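# Two Arms, Three Trays and a Lot of Patience

I figured teaching a robot to tidy a table would take me an afternoon, tops.

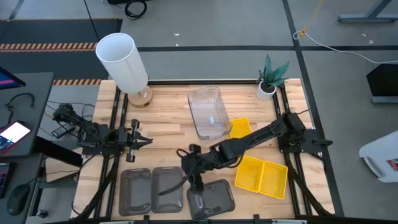
You never really teach it the task, a reader in Fernville wrote to me after my last column, you teach it how you happen to do the task, bad habits and all. I had that line stuck in my head the whole time I was at the Korura workshop, and by my second day there I'd have signed my name to it.

So here's the setup, in everyday terms. Korura is a small outfit, and what they care about is getting robot arms to do the boring household stuff: sorting, putting away, moving this thing over to that thing. The table I worked at has an arm on each side, both black, both bolted to a metal frame, and between them there's a spread of trays and yellow baskets. There's a lamp and a snake plant too, and you'd be amazed how much time a beginner can spend steering around a lampshade.

You don't write any code (thank goodness, I'd still be there). You hold a pair of controls, one for each hand, and the arms copy you. Move your left hand forward and the left arm goes forward. Squeeze and the gripper closes. Everything you do gets saved, and a good run from start to finish is called a demo. Stack up enough demos and the software, which Korura calls Jugah, tries to work out what you were up to so it can do the job without you.

Sounds easy! It is not easy. My first try at picking up something small, I closed the gripper on plain air, opened it, went down a little, closed it on air again, and then bonked the bottom of the bin hard enough that I said sorry out loud. To a bin. The thing is, you can't feel anything. When you pick up a sock at home your fingers are telling you a hundred things you never notice, and with these controls all of that is gone and you've only got your eyes. I kept leaning sideways in my chair to see around the arm, as if that would help (it did, a bit).

The other surprise was how slow you have to be, and also how you can't be *too* slow. If I stopped halfway to think, the pause went into the demo. Do that often enough and Jugah picks up the pause. They showed me an old run where the arm swung out over a basket, hung there for what felt like forever, and only then let go, and everybody in the room knew whose pause it was. I won't lie, I was a little jealous. I wanted a pause of my own in there somewhere.

## What a good demo looks like

By lunch on the first day I'd been given some ground rules, and I've still got them scribbled on the back of my parking receipt:

- Decide which arm is doing the job before you move either one.
- Come straight down on small things. Sideways is for big things.
- If you miss, try again, and keep the miss if the second try is clean.
- Let go low. Dropping from high up looks fun and teaches nonsense.
- Park both arms at the end, every time, in the same spot.

That third one bugged me. Why on earth would you want the misses? But it makes sense once you've watched a robot that was only ever shown perfect runs. It misses by a hair, which is bound to happen, and then it has no clue what to do next, so it carries on with the rest of the job holding nothing at all. It'll carry that nothing over to the tray and set it down very gently. I laughed until I had to put the controls down. The runs with a fumble and a fix in them are the ones that teach it to go back and look again.

Using both arms together is a whole other mess. My right hand is the bossy one, and for most of the first morning my left arm just hovered out over the wood with its fingers open, waiting for somebody to give it something to do. The trick (I got this from watching over a shoulder) is to give each arm its own side of the table and only cross over when you mean to. I crossed over without meaning to plenty. The arms didn't crash, but they got close enough that I started holding my breath.

## The count

The target for this task was 322 demos. I did 30 of them, spread over two days, and 14 got thrown out. Some of those I knew were bad while I was doing them. Others looked great to me, and then we played them back and you could see a basket get nudged by an elbow I'd forgotten the robot had.

Korura also moves things between runs, and I found this maddening right up until I understood it. A tray goes a little lower, a basket gets turned, and the groove you've just worked yourself into is gone. Of course that's the whole idea. A kitchen doesn't stay put either, and if everything sat in the same place every time, you'd end up with a robot that's memorized one table. I griped about it anyway. There was a rumor that the folks over at Isitz tape down outlines for everything, and I was ready to pack my bags and go join them.

Would I do it again? In a heartbeat, though I'd bring a better chair cushion and skip the second coffee, which the arms pick up on right away. Every little shake in your hand shows up out at the end of the gripper. On my last run of the second day I had it going nicely, left arm, then right arm, nothing bumped, and I got so pleased with myself that I forgot to park. That one's in the reject pile with the others.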